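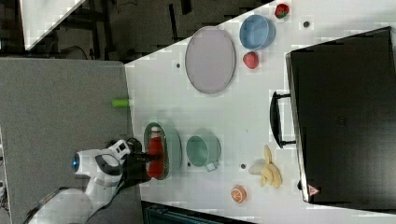
Small Mercies for the Kitchen: Bottles, Mugs and Fruit

Ketchup first. Most squeeze bottles give up with a good two tablespoons still clinging to the walls, and most households respond by buying another and letting the two stare at each other in the fridge door. Store the old one cap down in a mug overnight. If it still sulks, add a teaspoon of vinegar, put the cap back on (firmly, I have a ceiling to show you) and shake. What comes out is thinner than ketchup and perfectly good in baked beans or meatloaf.

A crusted cap wants ten minutes in hot water and then a toothpick. Do not use your good paring knife. Do not use anyone else's good paring knife either.

Tea stains in mugs. Baking soda on a damp cloth, rub, rinse. I have been told by Ferdinand Hofstetter, who has opinions, that a stained mug makes better tea. I have had Ferdinand's tea.

For mugs with a glaze you care about, skip the steel wool. A denture tablet and warm water will do the same job while you go and watch television. Rinse twice.

Bananas. Keep them away from everything, as they ripen their neighbors out of spite. If yours all turn on the same afternoon, peel them before freezing. I once froze a whole bunch in the skins and spent a January evening chipping at them like a man looking for mammoths. Break each one in half and freeze the pieces flat on a tray, then bag them. A banana bread recipe that asks for 2 bananas will take three and say nothing.

Cut citrus. Put the half face down on a saucer and use it by tomorrow. The squeezed-out shell still has work in it: dip the cut side in salt and scrub the cutting board, going with the grain. Keep it off marble. The people who had our house before us did not keep it off marble.

Trays. I resisted these for years as something you saw in magazines. Then I put one under the oil, the soy sauce and the honey, and now when the honey does what honey does I wash one tray and leave the shelf alone. Any shallow dish with a lip will serve. Mine came from the Clallcombe rummage sale and has a chip that faces the wall.

Fridge door shelves. Take everything out in October, before the holiday jars arrive. I did ours last fall and found 11 mustards. Raimo Heiskanen claims they were all different. They were, in the sense that one had gone brown.

Sticky label glue. Cooking oil, wait, wipe, then dish soap to get rid of the oil. Peanut butter works too if you want the jar to smell like lunch.

Next time: drawers, and whether the thing at the back of yours is part of a blender.

Contact | Copyright Clallcombe Kitchen Notes | Back to top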